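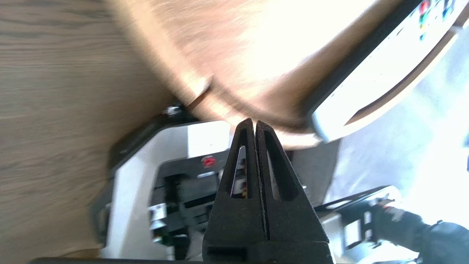 Straight grain on a brownish-grey tabletop.

The Case Against Buying the Whole Set

When we moved into our apartment in Plitley, we had a mattress, a card table, and a check from the sale of the old furniture. The apartment is 952 square feet. A salesman at Akumitz asked us the size of the bedroom, nodded, and walked us over to a set: bed, dresser, tall chest, mirror, and a pair of nightstands, all in the same dark cherry finish. If you bought all of it, they took a good bit off the price and delivered it free. We bought all of it.

I think that was a mistake, and I think it's a mistake a lot of people are talked into. I've now lived with the set for nine years, so I have had time to decide.

The first problem is size. A set is designed for a bedroom that the company imagined, and the pieces are scaled to each other more than they are scaled to any actual room. Our dresser is long and low. The only wall it fits on has the heat register, so we put it there and covered the register, and the bedroom was cold every winter until we gave up and moved the dresser to the hall. Now people coming in the front door see a bedroom dresser. The mirror that was supposed to go on top of it is behind the closet door, wrapped in a blanket. The tall chest went where the dresser had been and blocks part of the window.

None of that would have happened if we had bought a bed and waited. We would have noticed the register. We would have learned which side of the room gets the morning sun and where we drop our clothes at night, and then gone looking for a piece of furniture to fit the spot. The spot should come first.

People will say you can measure ahead of time, and you should. We did measure. But a tape measure only tells you whether a thing will go in. It won't tell you that you'll be walking sideways past the corner of it in the dark for the rest of your lease. You have to use a room for a while to know that, and the furniture store would like you to decide on Saturday.

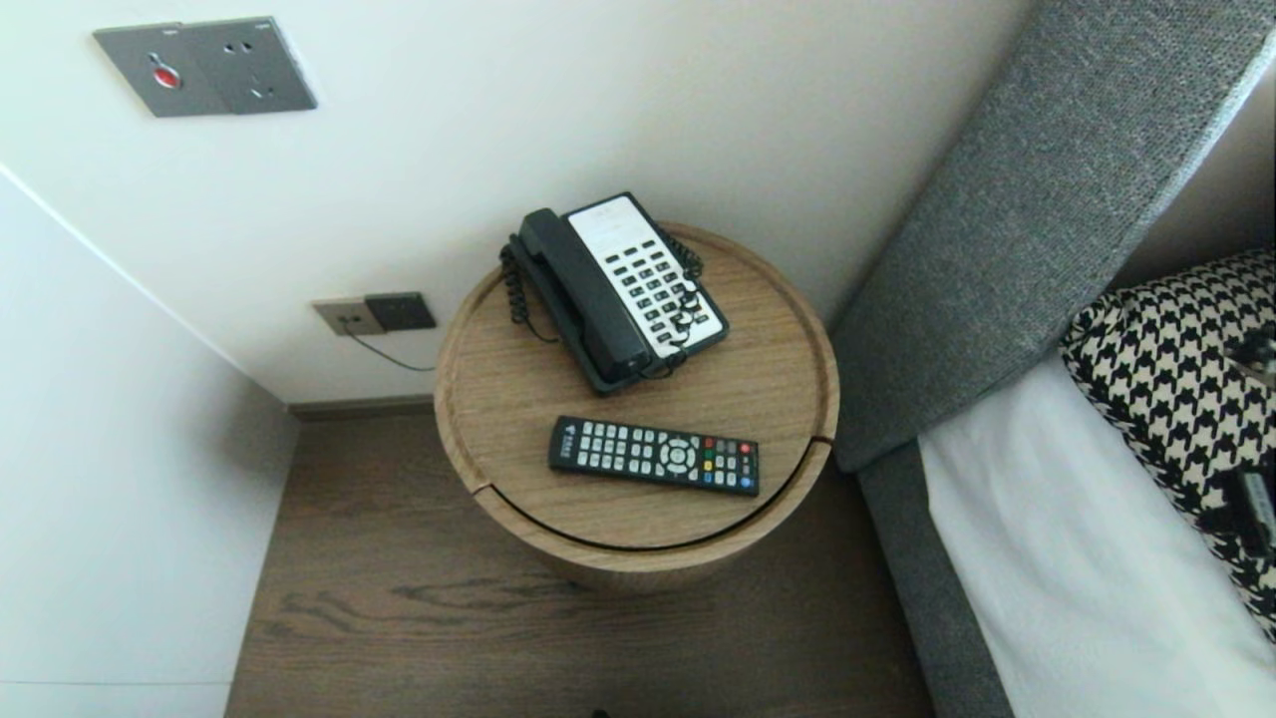 The second problem is repair and replacement. When every piece in a room matches, losing one piece is a bigger deal than it ought to be. One of our drawers split along the bottom a few years in. I glued it, it split again, and I called Akumitz to see about a new drawer. The finish had been discontinued. They could sell me something close in a new line called Coetzee, which was redder and had different pulls. So I had a choice between a broken drawer and a drawer that looked wrong, and the only reason it looked wrong was that the rest of the room had been bought to look identical. In a room full of mismatched furniture no one would have given it a second look.

I ended up screwing a piece of scrap board to the bottom of the drawer from underneath. It works fine. It's heavier than the others and you have to lift a little when you pull.

My parents' house had no sets in it that I can remember. The bed came from one side of the family and the dresser from the other. There was a painted chair with a lamp on it that served as a nightstand on my father's side of the bed, and on my mother's side there was a real nightstand with a marble top. I don't believe anyone planned that, and I don't believe anyone ever walked in and thought it needed fixing. The furniture had been added to a bit at a time as the need came up and the money did. That used to be the ordinary way to furnish a house, and I would argue it's still the better one.

There's a third problem, and it has to do with money. The discount on a set is real only if you needed everything in it. I went back through the receipt before writing this. Taking out the mirror, which we don't use, and the tall chest, which we'd be better off without, the rest of the pieces at their single prices come to less than we paid for the bundle. The difference is $114. That isn't a fortune, but we were told we were saving money, and we had to carry the extra furniture up the stairs ourselves when it turned out that free delivery meant delivery to the curb.

I don't think the salesman was dishonest. He was probably told to sell sets. I do think that when a store offers you a price on six things, the question to ask is whether you walked in for six things. We had walked in for a bed.
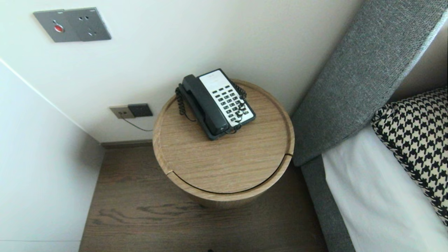
To be fair to the other side, I'll say what a set does well. It gets a room finished in one day. If you've just moved and you're tired and your clothes are in trash bags, that's worth something, and I remember how good it felt the first night to have drawers. It also takes away the worry about getting it wrong. Plenty of people don't trust their own eye, and a set promises that the pieces go together, so there's nothing to get wrong. For a guest room or a rental that has to be ready by the first of the month, I can see it.

But I would push back on the idea that pieces have to match to go together. Wood tones can be mixed without much trouble. What tends to bother the eye is two things that are almost the same and miss by a little, like my cherry drawers and that redder Coetzee one. Oak next to walnut looks like you meant it. Painted next to stained is fine. Metal is fine with nearly anything. If you want a rule, keep the heights sensible — a table by the bed should come up close to the top of the mattress — and let the finishes do what they want.

Nightstands are the best place to start, in my opinion. There's no reason in the world for the two sides of a bed to be the same. One of us reads and needs a lamp, a drawer, and room for a stack of books. The other one needs somewhere to put a glass of water. For years we had matching nightstands that were too big for the water glass and too small for the books. Last winter I sold the pair and bought a narrow shelf for one side and a small cabinet for the other, the cabinet used, from a shop in Unent that mostly deals in kitchen stuff. They're different colors and different shapes. I have not regretted it once, and I regret plenty of what I've bought for this apartment.
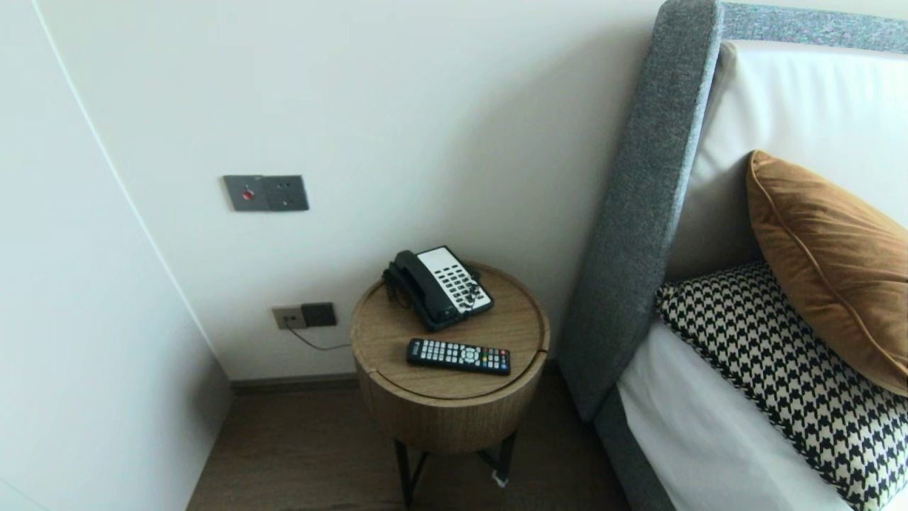

Used furniture deserves more credit in general. A solid older dresser often costs less than a new one made of pressed board, and it has already shown you what it's going to do. If the drawers were going to warp, they've warped, and you can see it in the shop. If a joint is loose, you can put your hand on the top and feel it rock. With a new piece in a box you're going by the photo on the website. The reason more people don't buy used, as far as I can tell, is that you can't get a whole matching room that way. You get one thing, and then in September maybe you find another. If you've already decided the room has to match, that rules it out before you start.

So my advice to anybody furnishing a bedroom is to buy the bed, buy it new if you like, and then stop. Put your clothes in whatever you have. Use a chair or a box by the bed for a month or two. Pay attention to what you keep wishing was there. When you're sure of one thing, measure for that one thing, write the numbers on a piece of paper, and keep the paper in your wallet. Mine has been in there long enough that I had to copy it over, and I've used it in three different stores.

You'll have an unfinished room for a while. Visitors may say something. My sister-in-law did, and she has a set, and she can't open her closet all the way.

We still have the cherry bed and I expect we'll keep it. It's sturdy and the headboard is comfortable to lean on. The tall chest is going as soon as I can find someone to take it, and the window will open again. The dresser is still in the hall. It holds hats and gloves and the good tablecloth, and I've gotten used to setting my keys on it when I come in. If you know anyone near Plitley who wants a cherry mirror, it's never been hung and they can have it for the trouble of carrying it down.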